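Progress report to Wesa: handling practice for shared two-arm workstations
Prepared by Nerys Powell, Mavirport
14/01/2019

1. Status against plan

Work package 2 is complete. Work package 3 (drafting of the practice note) is at second draft. Work package 4 has not started and is planned for April, as agreed.

The draft note now holds 166 clauses, down from the first draft after duplicates with the Bevan site rules were merged. Of these, 101 are marked mandatory and the remainder advisory. Numbering has been frozen so that trial records can cite clauses directly.

2. Drawer and door tasks

Clauses in section C cover any task in which a gripper holds a handle fixed to furniture. The main requirement is that the force limit be set for the furniture and checked before the arm is enabled. A limit carried over from free-space motion is not accepted. The second requirement is that the grip be kept until the arm has come to a stop, and that release be a separate commanded step.
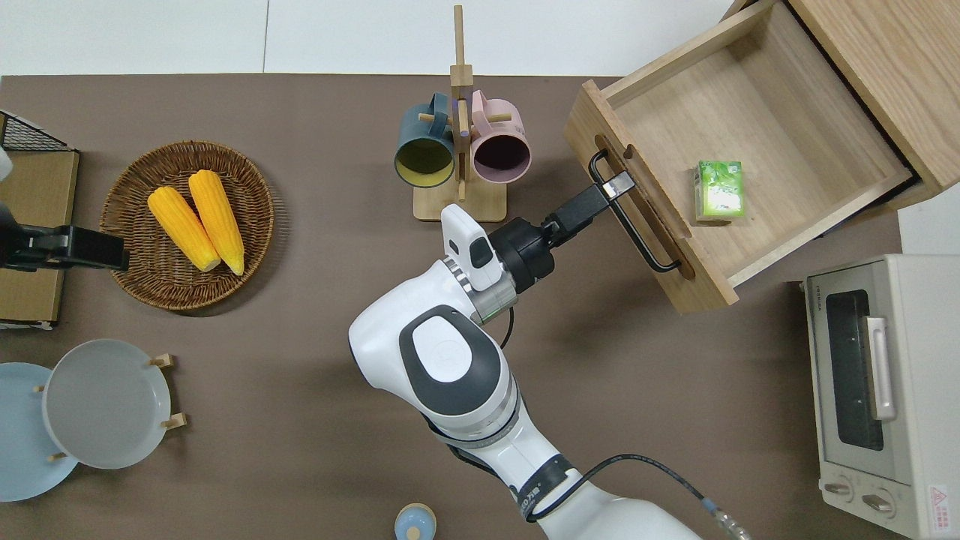
Section C also sets the rule for the second arm. While one gripper is closed on a handle, the other is to hold position or work outside the swept area of the drawer. The earlier wording, "at a safe distance," could not be tested and has been removed. Swept areas are now drawn on the cell layout sheet and signed by the shift lead.

3. Rack and tableware tasks

Section D applies to thin, round or fragile items stored on edge. Approach is to be from above wherever the rack allows it. Finger opening is to be set before descent begins, and no lateral correction is permitted once the fingers are below the rim. If position is off, the arm is to retract and start again. This adds time to each cycle. We consider the cost acceptable and have not sought an exemption.
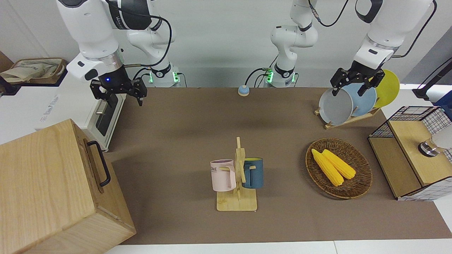
Figure 2. Gripper at the gray plate in the rack, second arm with gripper open.

Logged cycles to the end of the period stand at 2511. Cycles with an incomplete layout sheet are kept in the log but are not used as evidence for any clause.

4. Layout and base area

Section E was the least settled part of the first draft. It now requires that object start positions be recorded before each session, that the work surface covering be fixed flat, and that cables at the arm base be kept clear of the operator's standing position. Status lights on the base must be readable from that position.
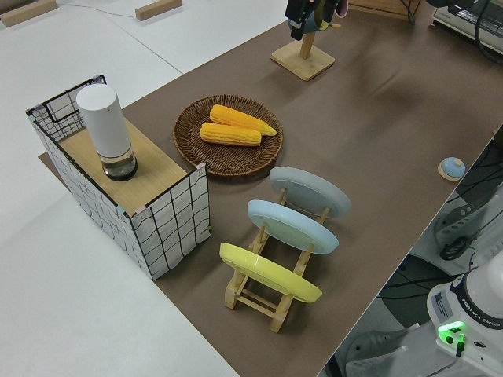

Prys Mathias objected in review that the cable clause is written for new cells and gives no route to compliance for older ones, where the run cannot be moved without taking the arm out of service. The objection is accepted in part. A transition clause will be added, with a dated plan required from each site. Fodutholm has asked to see the wording before it is circulated.

5. Repeat trials

Section F asks that each task be repeated from the same recorded layout before a clause is closed. Four repeats are the minimum. Changes of operator between repeats are allowed and must be logged. Changes of gripper fingers are not allowed within a set.

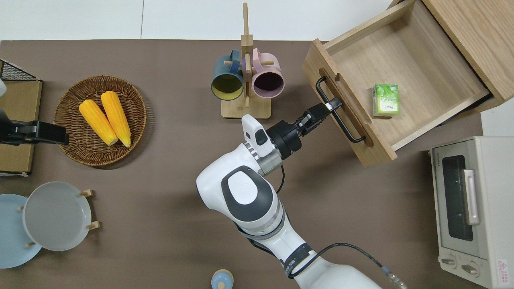
Four repeats are too few for the handle tasks, according to one reviewer, and the minimum should depend on the spread of the measured pull force. We have no firm position on this yet. The force data from the current period will be reprocessed and the result reported under work package 4.

6. Open items

Transition wording for section E: with Powell.
Minimum repeats in section F: pending force data.
Glossary: "hold," "stop" and "pause" are still used inconsistently between sections C and D.
Budget: no variance to report.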